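Nekum 600 Adjustable Desk Frame: Review After Eight Months

Posted in Office Furniture by Brenda Villalba

I bought the Nekum 600 frame in the spring to go under a tabletop I already owned. The frame is sold without a top, so the price looks low until you add one.
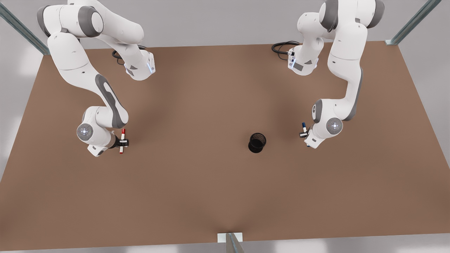 The frame comes in one box weighing 80 pounds. Get help with it, especially on stairs. Inside are two legs, two crossbars, the feet, the control box, a keypad and a bag of screws. The instructions are drawings only. Most of them are clear, but the page showing how the crossbars slide into the leg brackets has the parts facing the wrong way. I put one side together backward and had to take it apart again.

Assembly took me an afternoon. The wood screws in the bag were too long for my top, which is thin by desk standards. Measure yours before you drive anything in. I got shorter ones at the hardware store for a couple of dollars. Drill pilot holes, too. I skipped one and stripped the head on that screw.

The motors are quiet enough to use during a phone call. Going from sitting to standing takes a bit longer than on the Medina frame at my last job, and it starts and stops more gently. I keep a full glass of water on the desk and haven't had a spill from raising it.

At sitting height the desk is solid. At my standing height there is some front-to-back movement when I type hard. I'm five foot six. Sohail Dhanial, who is a good deal taller and has the same frame, says his shakes enough to bother him with a monitor arm clamped to the back edge. He ended up putting his monitor back on its stand. If you're over six feet I would look at something heavier, such as the Sever, although it costs a lot more.

The keypad has four memory buttons. You have to hold the button down until the desk reaches the saved height, and there is no setting to change that. I got used to it. The display turns itself off after a few seconds. Twice it has come back on with an error code after a power cut. Holding the down button until the legs reach the bottom clears it.

Cable management is poor. You get six stick-on clips, and two had fallen off by the end of the first month. I screwed a metal tray to the underside.

I wrote to customer service about the instruction page and got a reply from Ivone Damasceno the next morning with a corrected drawing attached. New boxes may have the right one by now.

Good: quiet, gentle start and stop, fast support.
Bad: wobble at full height, hold-down memory buttons, bad clips.

Rating: 3.5 out of 5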